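Notes for the small kitchens talk. Slot is 30 minutes with questions, so keep the opening short.

Say hello, thank Sum-yee Man for the invitation, get on with it.

OPENING

Start with the Zendetti brochure. Read the line out loud: "Everything a real kitchen does, in half the counter." Pause. Ask who in the room has cooked a full dinner for four on one burner. Ask who did it twice.

I rent out kitchens for a living, or at least I advise people who do, and for two years I've been told the single portable burner plus a kettle is all a tenant wants. I don't buy it. I also don't think it's a terrible setup. It's fine for some people and it's being sold to everybody.

WHAT THE SALES PITCH SAYS

Three claims I keep hearing. Take them one at a time and don't rush.

First, that people don't cook anymore. Su-chen Tseng asked the tenants in her building what they made at home in a normal week. She got 36 replies. Most of them cooked on weeknights, and what they cooked was rice and something to go with it. Rice and something is two pots. One burner holds one pot. (Wait for the rice cooker people. Yes, you can buy a rice cooker. Now tell me where it goes and what it plugs into.)

Second, that induction is so fast the second burner doesn't matter. Speed helps with water. It doesn't help with a stew that needs to sit there for two hours while you also want eggs.

Third, that you get your counter back when you put it all away. Ask for a show of hands on who puts the burner away. At the Botora units I went in during May, and in every kitchen I was let into, the burner was out and had clearly been living there. Kekeli Owusu told me she put hers in the closet once, when her mother came.

MONEY

Ng quoted one owner 3000 for the stone on a single short run of counter and backsplash. The same owner then told me a built-in two-burner top was out of the budget. I asked to see the numbers side by side and I'm still waiting.

I like stone. It wipes down well and it rents the place in photos. My complaint is with the order of spending. If the money is tight, do the outlets and the cooking first and pick a cheaper wall.

Expect pushback from King-fai Chiu here. He'll say tenants choose with their eyes. He may be right about the first visit. I'd like to see who renews.

THE COUNTER ITSELF

Leave the slide up for a bit and let people look before talking.
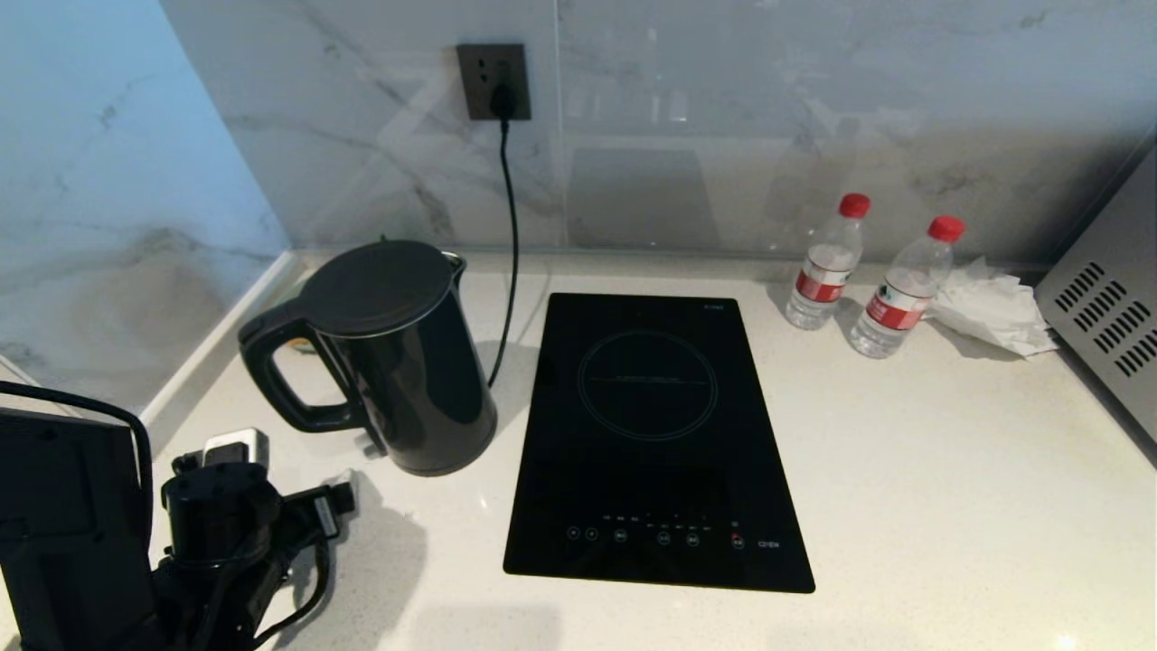

Slide 17. Kettle and single-zone induction cooktop, marble backsplash.

Good-looking corner. I'd be happy to have that stone. Now ask them where the cutting board goes. There's speckled quartz in front, so there's a decent answer, but make them say it.

Then the outlet. It's up high on the backsplash, and the kettle has the lower socket. The cord comes straight down the wall and runs in behind the kettle. Every time you wipe back there you're working around a cord. Small thing, daily thing.

Point out the single ring on the cooktop. One zone, one pot. The touch buttons are along the bottom of the glass, on the same flat surface you cook on. My own gripe with touch controls: a wet thumb and mine sulks. Kosier's rep says theirs are better now. I'd want to boil a pot of pasta over on one before I repeated that.

If someone asks whether you can run the kettle and the burner together, don't guess. It depends on the circuit and on what both of them draw. Tell them to ask the electrician before the tiles go up.

WHO IT DOES SUIT

Be fair here, I tend to skip it. Short stays. An office. A spare room for a student who eats on campus. Ho-yin Yuen has had one in his studio for years and says he'd buy it again, though he also eats at his sister's a lot.

LAST BIT

Ask owners in the room to cook one dinner in their own unit before they list it. A dinner with rice. Wash up after, too, in that sink.

Questions. If it goes quiet, bring up range hoods, that always starts a fight.

Questions about these notes: see the contact page | Copyright, all rights reserved | Back to top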